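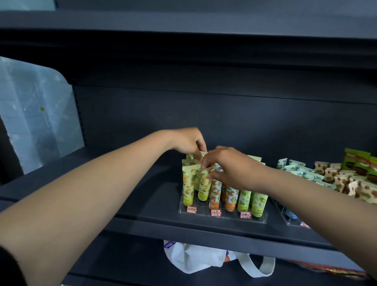
Hand cream, lemon end of the shelf.

August, and I am writing this at the kitchen table at 3 in the morning with the window open and my feet in a dishpan. The upstairs neighbors have bought a treadmill. I wish them long lives and bad knees.

The subject tonight is sleep, as it has been for a couple of weeks, and I have now tried most of what the world recommends. The world recommends a lot. My sister sent a tea. My dentist, who had both hands in my mouth at the time, recommended magnesium. The woman at the library desk told me to get up and iron something. I ironed a tablecloth I don't use and went back to bed more alert than I've been since college.

I also read a book by a man named Ackermann who says the bedroom should be a cave. He gives a whole chapter to this. The cave should be cool and dark and contain no clocks, and you should not do anything in it except sleep and one other thing he refers to as "marital rest." I took the clock out. Now I lie in the cave wondering what time it is, and around the fourth or fifth wondering I get up and walk to the stove to look, and the stove says 2:40, and the stove is eleven minutes fast, so then there's arithmetic.

Counting backward was Hastov's idea. Start from a number you don't care about and go down by sevens, he said, and you'll be gone before you hit the hundreds. I picked 3129 because it's the last four of my old phone number. I got to 256 and I was so pleased with myself for landing on a number I recognized from computers that I sat up. Then I checked it on paper and I should never have hit 256 at all, so somewhere in there I'd dropped a digit, and I lay awake over that too.

Yesterday I decided the trouble was the afternoons. I get home, I sit in the green chair, I close my eyes for what I tell myself is five minutes, and the light has moved across the rug when I open them. Everybody agrees napping is the enemy. So I stayed out of the chair. I walked to the hardware store and back, I called my mother and heard the entire history of her new gutters, and I stood up to eat a sandwich. By eight I could have slept in the sink. By ten I was in bed, noble and exhausted. By ten fifteen I was planning what I'd say if I were ever asked to give a speech at the retirement dinner of someone I disliked. It's a good speech. I have most of it memorized.

Then the treadmill.

Lavender was supposed to help (pillow spray, a gift) and I now smell like a drawer. I own one of those machines that makes rain. It has 16 kinds of rain, and the one called Tindetti Harbor has a gull in it. The gull comes by every forty seconds or so and I wait for him. On the nights when I choose something else I sort of miss him.
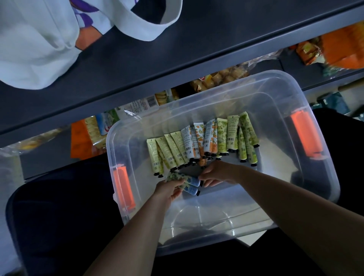 Ehab Ait Brahim wrote back to last week's entry to say that I'm going about it backward and should quit trying. Go to bed when you're sleepy, he says, get up at the same hour no matter how rotten the night was, and leave the stove alone. He did it for a month and was miserable for most of it, and then one morning he slept through the garbage truck. He also says the gull is a mistake.

I don't like how reasonable that is. Six thirty, then, every day, including the ones after nights like this. The alarm is set and it's in the hall closet where I can't see its face.

The treadmill has stopped. Someone up there is taking a shower now, a long one, and it sounds a good deal better than Tindetti Harbor. The dishpan has gone cold. Need milk, and to call about the gutters, because apparently mine are the same kind.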